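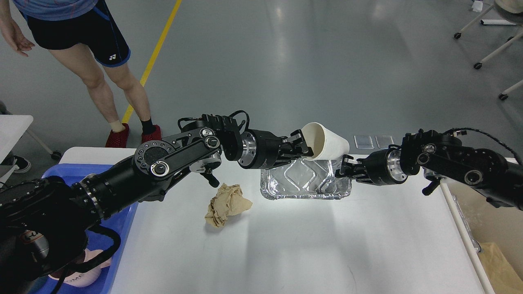

Wednesday, after lunch. Bench notes, and what I think about the Ollusora quote.

The quote is for a second two-arm table, same build as ours, plus a service plan. Gunvor wants a yes or no before the May budget goes up. I'm leaning no, or at least not yet. Writing it down so I can't pretend later that I was keen.

Today's job is table clearing. Mug, cup, crumpled paper, foil tray, bin on the left. Genji is running it and I'm mostly in the way.

Their pitch says a second station doubles our hours. It would double our hours of arm. Bendik went through last month's log and most of the lost time was people: resetting the table, hunting for props, waiting on whoever had the login. Another pair of arms needs its own person for all of that and I don't see that person in the budget. Sverre says we could hire a student. Sverre said that about the first one too.

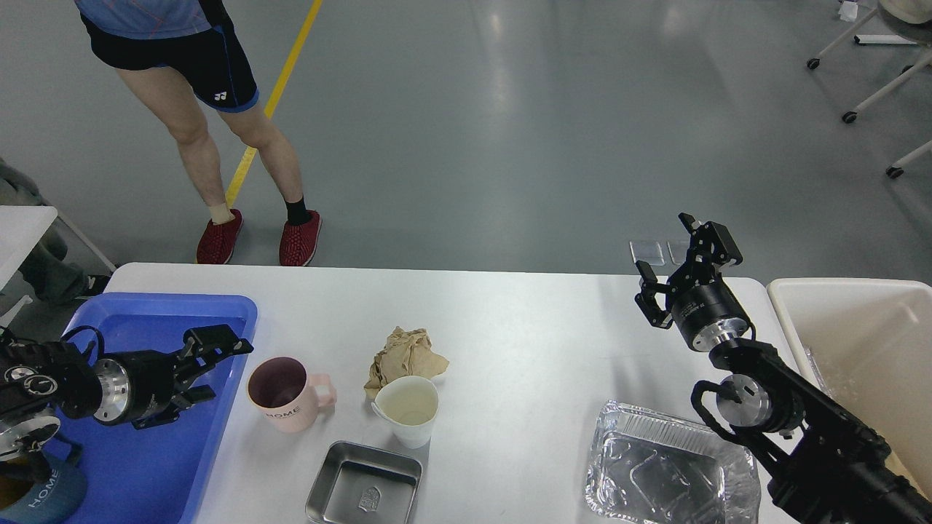 Grippers open, mug and measuring cup still out on the table.

Things the quote leaves out, as far as I can tell:

Finger pads. We keep 4 sets on the shelf and I want 22 before anyone signs for more arms. Citlali is getting a price from De Bruijn as well as from Ollusora, to see how far apart they are.

Freight. "To be confirmed" is not a number.

Props. Cheap, but no one ever budgets for them. Foil trays bend and cups get squashed. I've put down 100 paper cups and 100 trays for the quarter and told Gunvor it goes on the equipment line, whatever the finance form calls it.

Floor space. A second table has to go somewhere we can still walk past with a cart. I'm not convinced it fits without moving the side table, and the side table has all of Bendik's stuff on it.
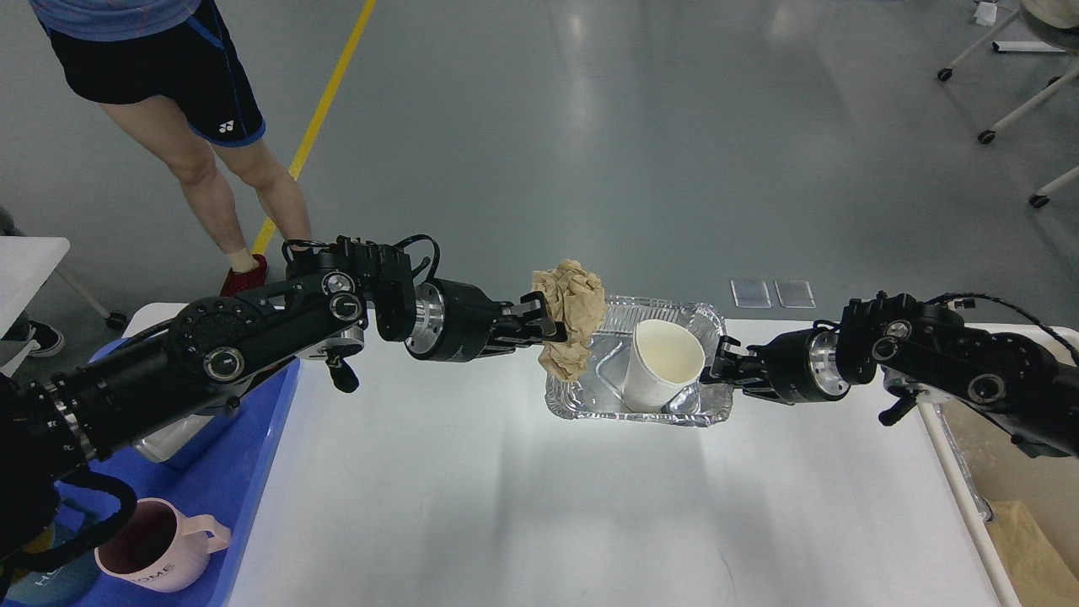

The service plan is the part I trust least. Response in "up to" four working days, and the clock starts when they agree there's a fault. With the Vaton unit we spent longer than that arguing over whether there was one. I'd sooner put the money into a spare wrist and a spare gripper, and learn to swap them ourselves. Genji thinks he could do a wrist in an afternoon. I'd budget a full day and a bad mood.

Havunow offered us a rental by the month. The rate looks steep on paper but we could send it back. Sverre dislikes renting on principle. I've asked him for the principle in writing.

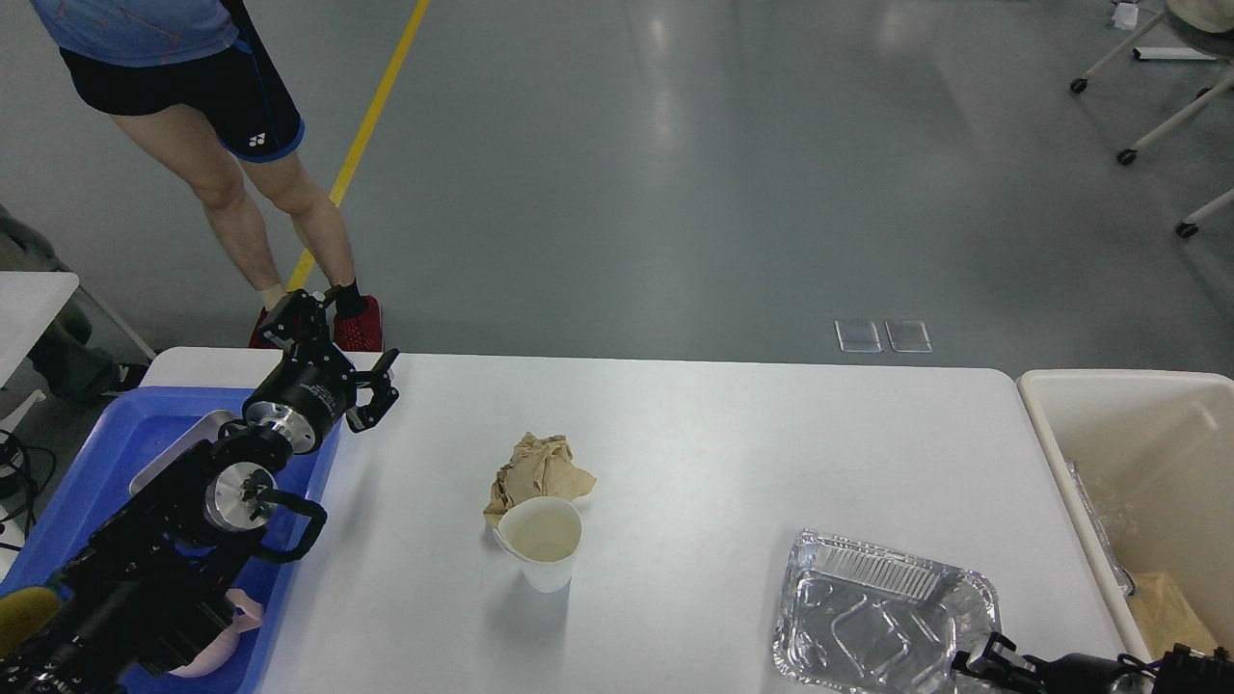
To do before the budget meeting

- Citlali: both pad prices, same quantity, freight included
- Bendik: split the log into arm time and people time, one page
- Genji: list of spares for a wrist swap, with part numbers
- Me: ring Ollusora about the service wording, ask Havunow for their minimum term
- Sverre: measure the floor properly, with a tape this time

Gunvor, if you're reading this ahead of the meeting, put me down for spares and pads now, and the second table after we've seen Bendik's page.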